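Search reviews Enter keyword All categories

Flundunis Ania two-arm teleoperation kit, reviewed

The Ania is a leader-follower kit. The operator moves two lightweight handles, and two follower arms repeat the motion while joint positions and camera video are logged. Flundunis sells the handles, the mounting plates and the recording software. The arms are extra, and ours were already on the bench.

Setup took most of a Monday. The handles calibrate against a printed card, and the card must lie flat. Ours had been folded in shipping and gave a visible offset at the left wrist until we reprinted it on heavier stock. The manual covers this in one line of the appendix.

Over two weeks we recorded 200 demonstrations of short tabletop tasks. Tracking is good. Slow moves are reproduced closely, and fast reversals overshoot slightly at the elbow. The trigger that closes the fingers is the weak part – its travel is short, and most of the useful range sits in the last third. Soft bottles are easy to crush. A software curve helps, but it has to be reloaded after every restart.

There is no force feedback. The operator judges contact by eye, and clear plastic is harder to judge than anything opaque.

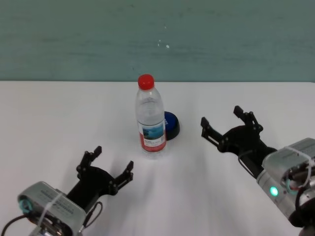 Bottle task from the head view, both grippers open.

Hand guiding is also supported. We used it for fixed waypoints and went back to the handles for everything else, as pushing an arm around puts the operator's hands in the video.

Export is plain and well documented. The Birncombe converter read our files without changes; the Cherkaoui plug-in needed the timestamps rewritten.

At 3810 dollars without arms, the Ania is fairly priced for the tracking and overpriced for the triggers. Recommended for labs that can print their own trigger parts.

Comments (3)

benchrat: Does the trigger curve survive a firmware update? Mine reset in July.

lowtorque: Same overshoot at the elbow. Lowering the gain fixed it, with some added lag.

mk_grip: Would have liked numbers for the lag.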